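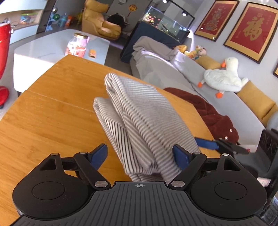

Folding the striped cloth on the wooden table, a gripper in each hand.

So the Prondia kit has been living at my place since August, and a few of you have asked whether it's worth the money. Short version: mostly yes, with some grumbling.

If you missed my first post, it's a pair of handheld grippers you use in place of your own fingers while you do ordinary chores. You record yourself, the recordings go up to the Elness app, and a robot arm is supposed to learn the job from them. I don't own the arm (I wish!), so I'm reviewing the part I can hold.

Cloth is what I've spent the most time on. Everything else I tried was easy by comparison - cups, spoons, jar lids, all fine within the first evening. A thin striped cloth is another animal. You pinch it, lift it, and it goes up into a little tent, and then you have to decide where the other gripper goes in without knocking the whole thing over. My first decent fold took me 14 tries and a lot of muttering.

The blue pads are my favorite thing about the kit. They hold thin fabric without me having to squeeze like mad, and they haven't snagged anything yet. I wish the bodies were slimmer, though. They're big, and when both hands are working close together on something small, they bump into each other constantly. My friend Seon-mi Noh has much smaller hands than me and she gave up on napkins completely, but she was faster than me at bath towels, so go figure.

After roughly 40 minutes my wrists want a break. I do two short sessions now, one before lunch and one after, and that's been a lot nicer.

Setup was okay. The printed guide skips the pairing step, so I wrote to support and got Riaan Coetzee, who answered the same afternoon and sent me a proper set of instructions (thank you, Riaan!). The app is slower than I'd like when you've got a long list of clips to upload, and it logs me out every time it updates. Deleting a bad take is quick, at least, and I have had plenty of those.

I bought the plain kit and skipped the Joncombe carry case. I kind of regret that now, as mine travels in a shopping bag wrapped in a sweater.

Would I buy it again? Yep, if I was planning to do cloth or kitchen stuff. For just stacking blocks I'd look for something smaller and cheaper. Next up is fitted sheets, and Palesa Sithole has already bet me a pizza that I can't do one. Leave me your folding tricks in the comments, please, I need them!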